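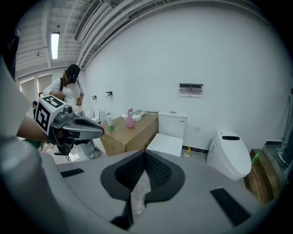
Posted by Birdie Bellamy, 26th June
Filed under: Join us, Chores research, Paid sessions

Can a machine clean a bathroom yet? I get asked this at every family dinner, usually by somebody who has just cleaned one. My answer is no, with a long list of footnotes, and I'm looking for people who'd like to help me write the next few footnotes!

I'm Birdie, and I run the chores group at Lernden. We're a small outfit that tries to find out which everyday jobs a machine can be taught by copying a person, and which ones it makes a mess of. We've spent a lot of time on tables (setting them, clearing them, wiping them) and I'm happy to never see another fork. Now we're on to bathrooms, and we need 50 people to come and do chores for us. You'll be paid, you'll be fed if you stay over lunch, and you don't need to know a thing about robots.

If you've read this far and thought "well, I know how to clean a toilet," you're who I'm after.

What you'd be doing

You hold a gripper in each hand and do ordinary bathroom jobs with them. Squeeze the trigger and the jaws close, let go and they open. There's a headset to wear and a backpack to carry, and after the first session most people tell me they stopped noticing the backpack long before they stopped noticing the headset.

The jobs are short. Pick up a spray bottle and put it down somewhere else. Move a bottle of cleaner off the floor. Lift a lid, close a lid. Pull a tissue out of a packet, which I promise is harder than it sounds when your fingers are two pointed jaws. Put a fresh roll on the holder. Wipe down the toilet, the seat, the tank, the cabinet. Some of the fixtures are plumbed in and some are just standing there so we can shuffle them about between tasks. We also use a cardboard box as a table for the supplies more often than I'd like to admit to our funders.

Each task gets repeated a lot. I won't dress that up. If you like a podcast job – the kind where your hands are busy and your mind can wander a little – you'll probably get on fine with it. If repetition makes you itch, this one may not suit you, and no hard feelings.

So can a machine do it or not?

I think you should know what you'd be contributing to, so let me give you my own view of where things are. Hollis Castellanos, who shares an office with me and disagrees with most of what follows, can write his own post.

Picking things up is in decent shape. If you have a solid bottle, standing by itself, with decent light on it, a trained machine will usually get hold of it. Put that bottle behind a toilet tank and the odds drop. Put it on its side, wet, behind a toilet tank, and I'd rather you didn't film it.

Spraying is worse than you'd think. A person aims, squeezes, sees whether anything came out, and squeezes again. They do it with one hand while the other hand is already going in with the cloth. Our best model from last winter could hold the bottle nicely and press the trigger nicely and would then spray the same eight inches of wall forever.

Wiping is where I get excited (I know). The motion itself can be learned. What we can't do well yet is knowing when to stop. You look at a sink and you can tell it's clean from the way the light sits on it, and you go over that one spot by the faucet again without thinking. We don't have a good way to write that down. We can only record people doing it, many different people with many different habits, and hope the pattern shows up.

Thin plastic is the other headache. Wrappers, bags, film off a new pack of toilet paper. It's see-through, it crinkles, it changes shape when you touch it, and then it sticks to you. Shops have exactly the same trouble with packaging at the stockroom end, so when we crack it for the bathroom I expect we'll hear from them.

Our first round had 214 usable recordings of bathroom tasks. That was enough to show us what we were missing, mainly variety. Nearly all of them came from our own staff, who are all fairly careful and had all been told what the researchers wanted. I want fast cleaners and fussy ones. I want people who start at the top and people who go for the floor first and get told off for it at home.

Who I'm looking for

Adults of any age who can stand and bend for a while and carry a light pack. You should be comfortable kneeling now and then. Left-handers, please, please apply, we have far too few of you. Small hands are welcome and so are very large ones. Glasses are fine under the headset as long as the frames aren't too wide, and I can check that with you on the day.

I'd especially love to hear from people who clean for a living. Hotel housekeepers, school custodians, anyone who does the restrooms at a store before opening. You know things that never made it into any paper I've read. There's a separate and higher rate for professional experience, and I'd like to keep you afterward for a cup of coffee and a long conversation about it.

I know some of you will wonder whether you'd be training your own replacement. It's a fair thing to ask and I'd rather you asked me straight out. Having watched these systems up close, I don't see one turning over a hotel bathroom by itself any time soon. What I can picture is something that holds, fetches and does the low scrubbing that ruins people's knees. I can't promise you how other companies will use work like ours. If that puts you off, I understand completely.

The practical bits

A session takes 2 hours including breaks, and you can sign up for as many as 8. We start with a practice round that isn't recorded, so you can drop things in peace. One of us is with you the whole time to reset the room and hand you the next task.

We're at the Skullwood building, on the ground floor, with step-free access and parking behind. Wear long pants you don't mind kneeling in and flat closed shoes. If you have long hair, you can leave it down under the headset or tie it low, but a high bun won't work with the strap. A cap under the headset is a good idea and we have spares.

Payment is by bank transfer after each session. If you stop partway, you still get paid for the session. You can stop for any reason and you don't have to tell me what it is.

The cameras see your hands, the room, and sometimes you or whoever else is in there. We blur faces before anything leaves the building. The recordings are used by us and by our partners at Mahmoudi, who build the test rigs, and you'll get the full consent form to read at home before you come in. Take your time with it. If a sentence in there makes no sense, send it to me and I'll try to put it in plain words.

Some of the cleaning products have a scent. If that's a problem for you, say so when you apply and we'll run your session with plain water in the bottles.

We're also hiring

While I have you: there's one paid part-time job going too, for a session host on the project, which we've named Susent. You'd greet people, help them into the gear, keep the tasks in order and put everything back where it started, again and again. Patience matters more to me than a technical background. Hollis will teach you the recording software in an afternoon, and he's a much better teacher than his office plants would lead you to believe.

How to apply

Fill in the short form at the foot of the page and pick "participant" or "session host." Tell me which hand you use, any days you can't do, and one thing about cleaning a bathroom that you think most people do wrong. That last answer won't affect your chances. I read them all out loud to the team, and we've already changed two of our tasks after reading them.

Sessions start as soon as we have enough names for the first group, and I'll write back to everyone either way.

Birdie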